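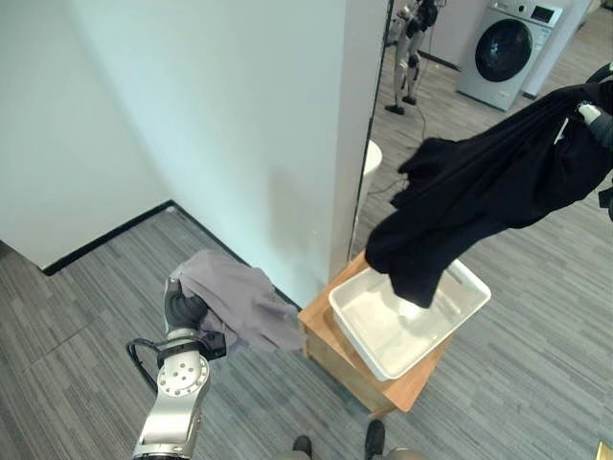 Roupa preta com a ponta na bacia branca, a cinza-lilás separada

Fórum Grultik > Casa e Lavanderia > Roupa escura desbotando, o que vocês fazem?

lavadeira_de_sabado
Gente, preciso de ajuda porque já estou perdendo a paciência com as minhas roupas pretas. Comprei um moletom em agosto, lindo, pretinho, e ele já está naquela cor de asfalto velho. E o pior é que ele ainda conseguiu manchar uma blusa lilás que eu adorava (agora ela é de uma cor que nem sei dizer o nome, um cinza meio triste).
Minha rotina: separo claro de escuro, uso o sabão líquido da Hedska, o da tampa azul, ciclo normal, água fria. Minha máquina é uma Wenex de sete quilos, aquela de abrir em cima, e seco tudo no varal da área, que pega sol a tarde inteira. Será que é o sabão? A máquina? O moletom que era ruim mesmo? Aceito qualquer dica, até as de vó!

tanquinho_forever
Sol a tarde inteira. Pronto, achei o culpado. Preto no sol direto não dura, pode lavar com água benta. Seca na sombra e do avesso que você já vai ver diferença.
E bacia, né? Roupa preta nova aqui em casa vai sempre pra bacia antes, sozinha, até parar de soltar tinta. Só depois entra na máquina com as amigas.

marilia_do_varal
Concordo com a sombra. Sobre a bacia eu já acho exagero, quem é que tem tempo de ficar trocando água de bacia no meio da semana? Eu viro do avesso, ponho no ciclo delicado e vida que segue. Tenho uma calça preta de anos e ela vai trabalhar comigo até hoje.
Agora, lilás com preto juntos nunca, jamais! Lilás pra mim é roupa clara.

lavadeira_de_sabado
Pois é, eu sempre achei que lilás entrava no "colorido" e o colorido eu lavo com o escuro. Errei a vida toda??

marilia_do_varal
Errou rs. Mas todo mundo erra. Eu faço assim: preto e marinho num monte, jeans em outro, branco em outro, e o resto eu decido pela cara da peça. Lilás, rosinha, cinza mescla, verde-água vai tudo junto num monte de clarinhos que não são brancos. Dá mais trabalho pra juntar uma máquina cheia, isso dá. Às vezes a blusinha fica esperando no cesto duas semanas.

cesto_transbordando
duas semanas esperando no cesto é o meu pesadelo, aqui somos cinco pessoas e se eu separar desse jeito eu moro na lavanderia. lavo tudo junto em água fria com aqueles lencinhos que pegam cor e nunca perdi nada. quer dizer, perdi uma toalha, mas toalha não conta

tanquinho_forever
Toalha conta sim senhora! E esse lencinho pega o que já está solto na água, mas não faz milagre se o preto resolver desmaiar inteiro em cima do lilás. Moletom novo barato solta MUITA tinta. Faz o teste do paninho: molha um pano branco, esfrega numa costura por dentro e olha. Se saiu cinza, bacia nele.

quimica_na_cozinha
Oi, entrando na conversa porque trabalhei anos numa tinturaria e esse assunto mexe comigo. Tem duas coisas misturadas aí. Uma é a tinta que sai nas primeiras lavagens, que é excesso de corante mesmo, e isso mancha as outras. Outra é o desbotado que vem depois, e esse muitas vezes nem é perda de cor - é o tecido que esfolou. As fibrinhas arrebentam na superfície, ficam arrepiadas, e a luz bate diferente. Por isso o avesso ajuda tanto, e por isso máquina lotada é péssimo: uma peça fica raspando na outra.
Então eu perguntaria à colega se ela enche muito essa Wenex. Sete quilos é o que cabe de roupa seca no ciclo de algodão, e moletom pesa bem mais do que a gente imagina.

lavadeira_de_sabado
Hum. Digamos que eu fecho a tampa com o joelho.
(Mas só no sábado, que é quando lavo tudo.)

marilia_do_varal
Com o joelho!!! Está explicado kkkkk

vinagre_e_fe
Ninguém falou do vinagre ainda?? Meio copo de vinagre branco no compartimento do amaciante e pronto, fixa a cor e ainda tira cheiro. Minha mãe fazia, minha avó fazia. Sal grosso na bacia também, uma noite de molho.

quimica_na_cozinha
Desculpa, mas vou discordar, e com carinho. Vinagre não fixa corante de algodão já tingido, e sal também não. O sal entra lá na hora de tingir, dentro do processo, com temperatura controlada. Depois que a roupa está pronta e na sua casa, um molho no sal serve pra deixar a roupa salgada. O vinagre ainda tem alguma serventia pra tirar resto de sabão que deixa o preto com aquele véu esbranquiçado, aí sim a peça parece mais escura. E molho de uma noite inteira eu não faço de jeito nenhum com preto. A tinta que saiu fica ali passeando e ainda volta manchada em cima das partes claras da própria peça, cadarço, estampa, etiqueta.

vinagre_e_fe
Respeito sua experiência mas a minha também existe. Tenho vestido preto que usei em festa de quinze anos e está PRETO. Preto preto. Não vou parar por causa de teoria.

quimica_na_cozinha
Não precisa parar, só estou dizendo que talvez o mérito seja de outra coisa. Vestido de festa é poliéster, não é? Poliéster segura a cor que é uma beleza, com vinagre ou sem.

vinagre_e_fe
É poliéster. Mas continuo com o vinagre.

nino_da_area_de_servico
Cuidado só com vinagre toda semana na máquina, o técnico que veio aqui trocar a borracha da minha reclamou bastante disso. Se foi ele querendo vender borracha eu não sei, mas desde então uso de vez em quando, numa xicrinha.
Sobre o sabão da Hedska, uso também, o mesmo da tampa azul. Pra roupa escura eles têm um de tampa preta que achei bom de cheiro e fraquinho pra gordura. Pra camiseta de academia não deu, saiu limpa de cara e com fantasma de suor. Voltei pro azul e ponho menos do que manda o rótulo.

cesto_transbordando
"fantasma de suor" é a melhor descrição que já li nesse fórum

lavadeira_de_sabado
Gente, estou anotando tudo. Agora outra pergunta: meu marido quer aproveitar e trocar a máquina. Viu uma lava e seca na loja Yurchenko aqui do centro por 3.000 e disse que isso resolve o problema do sol, porque nem varal eu ia usar mais. Faz sentido?

tanquinho_forever
NÃO FAZ. Secadora esfola mais ainda, e quente. Você vai trocar o sol pela secadora e o preto vai embora do mesmo jeito, só que com conta de luz. Por esse dinheiro eu comprava bacia até a outra encarnação.

marilia_do_varal
Ah, discordo um pouco. Eu tenho secadora e, tirando na temperatura baixa ainda meio úmido e terminando no cabide, fica ótimo. Pra quem mora em apartamento sem vento é uma bênção. Só não compraria PARA salvar o preto. Na Yurchenko daqui vi modelo de mostruário por 2.000, mas com a lateral amassada. Se a sua lavanderia é escondida, quem vai ver?

nino_da_area_de_servico
Se a Wenex está boa, fica com ela. A minha já aguentou mudança, criança e um enxoval inteiro de cachorro. Põe um varal de chão na sombra, dentro de casa mesmo perto de uma janela, e gasta o dinheiro em outra coisa.

lavadeira_de_sabado
Meu marido leu por cima do meu ombro e mandou dizer que não gostou dessa última resposta.

cesto_transbordando
manda um abraço pra ele e diz que lava e seca com cinco pessoas em casa é fila de banco. leva horas e nesse tempo a outra leva já azedou. tive uma e vendi

quimica_na_cozinha
Voltando ao moletom: ainda dá pra recuperar um pouco. Se ele só está arrepiado, passa um aparador de bolinhas bem de leve, sem apertar. Se perdeu cor mesmo, tem corante de panela pra algodão, mas olha a etiqueta antes, porque se tiver muito poliéster ele não pega direito e fica manchado. E a costura costuma ser de linha sintética, então ela continua na cor que está. Isso incomoda algumas pessoas, eu até acho bonito.

lavadeira_de_sabado
Etiqueta diz metade algodão, metade poliéster. Arrisco?

quimica_na_cozinha
Arrisca sabendo que vai sair um grafite. Preto retinto, duvido. E usa panela velha, que não volta mais pra comida.

vinagre_e_fe
E põe um vinagrinho no final :)

tanquinho_forever
Não resisto a perguntar da blusa lilás. Jogou fora?

lavadeira_de_sabado
Não tive coragem, está numa sacola. Tem salvação?

quimica_na_cozinha
Se não passou por ferro nem secadora, tem chance. Molho em água morna com alvejante sem cloro, o de roupa colorida mesmo, pelo tempo que o rótulo manda, e enxágua bem. Se clareou um pouco, repete. Eu tento até 3 vezes, depois disso o tecido começa a sofrer e não compensa. Água sanitária nem pensar, que o lilás vira uma coisa alaranjada e aí acabou.

marilia_do_varal
Eu salvei uma cor-de-rosa assim! Ficou com uma sombrinha na gola que só eu enxergo. E meu cabeleireiro, que enxerga tudo.

lavadeira_de_sabado
Voltei! Pus a blusa de molho hoje de manhã e a água já ficou com uma cor esquisita, o que imagino que seja bom. Clareou um tico nas mangas, o corpo ainda está cinza. Vou repetir mais uma vez. O moletom lavei sozinho, do avesso, e está pendurado na sombra atrás da porta. E lavei a máquina pela metade, sem joelho.

tanquinho_forever
Sem joelho!! Orgulho. Mas na bacia ficava melhor.

nino_da_area_de_servico
Alguém sabe se esse alvejante sem cloro pode em roupa com elastano? Tenho uma legging marinho na mesma situação da blusa.

quimica_na_cozinha
Pode, em água fria e por menos tempo. Testa na barra primeiro e me conta.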